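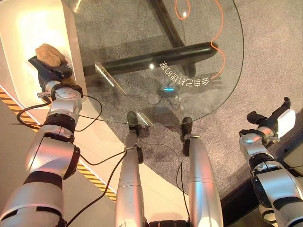
Head camera, left gripper holding the test item at the white ledge.

Grasp confidence numbers from Gatix: does anyone trust them?

Asked in Perception and Planning

We're evaluating the Gatix grasp planner on a two-arm setup, with Wandgate running the low-level control. The sales material says the confidence score tells you whether a grasp will hold, so you can set a threshold and stop babysitting the arm. I have my doubts.

I logged 2,000 grasp attempts on soft items. Of those, 1,062 came back with a score in the top band, and the top band looks nearly the same whether the item stayed put when the arm lifted or slid out. On hard plastic parts the score seems fine. On anything that squashes it seems to be scoring how nice the outline looks from the head camera and nothing else.

Support told me to retrain with more data. Before I spend a month on that I'd like to know if the score uses the wrist camera at all. The docs say "multi-view" and leave it there. Settings are stock except for the approach speed, which I lowered.

Khalil Abu Hammour

2 answers

Answer 1

Did you calibrate the head camera? We had bad grasps for weeks and it was calibration. Also update to the latest version, they fixed a lot of stuff in December. If that doesn't work try turning the lights down, shiny surfaces mess with depth.

Comment from Khalil Abu Hammour: Calibrated twice, and I'm on the December build. The hard parts come out fine with the same calibration, so I don't see how that would be it.

Answer 2 (marked as helpful)

I'd be suspicious too. "Multi-view" in that product means the planner can accept more than one camera. In the stock config the second one is used for the approach check only, and the score is computed before the fingers close. So whatever number you get is a guess made ahead of contact, and nothing updates it afterward.

You can check this yourself in an afternoon. Open the planner log in Workport, find the time the score is written, and compare it with the time of the close command. If the score is always earlier, stop treating it as a statement about the grasp you have.

Then pull the wrist view for the same attempts and look at what the fingers are doing to the material.

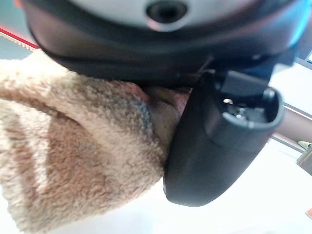

A score worth having for soft items would be computed after the close, from a wrist view plus finger position and motor current. We wrote one as a small Wynne node and it isn't clever. It waits 30 frames after the close command, then compares the item's outline near the fingertip with the outline before contact. With a curly pile like this one I wouldn't trust the outline alone. The fingertip is pushed into the fabric and there's a fold right beside it, and the striped coloring gives a segmenter one more edge to get wrong. Finger position is what helps there. Log it at the close and again after a short lift, and look at the change.

Don't expect magic from ours either. It's better than the stock score on cloth and no better on foam, and I've had to retune it 3 times. I wouldn't retrain anything until you've done the log check. More data won't fix a number that is produced too early, and support tells everyone to retrain.

Philomena Hennessy

Comment from Khalil Abu Hammour: Checked the first batch of logs. Score is written before the close on every one of them. I've asked support to explain what "multi-view confidence" means in writing. Can you share the node?

Comment from Philomena Hennessy: I can share the config and the comparison step. The rest is tied to our motor drivers and would be no use to you. Watch the timestamps if your wrist camera runs on a different clock from the planner, ours did and the first set of results was garbage.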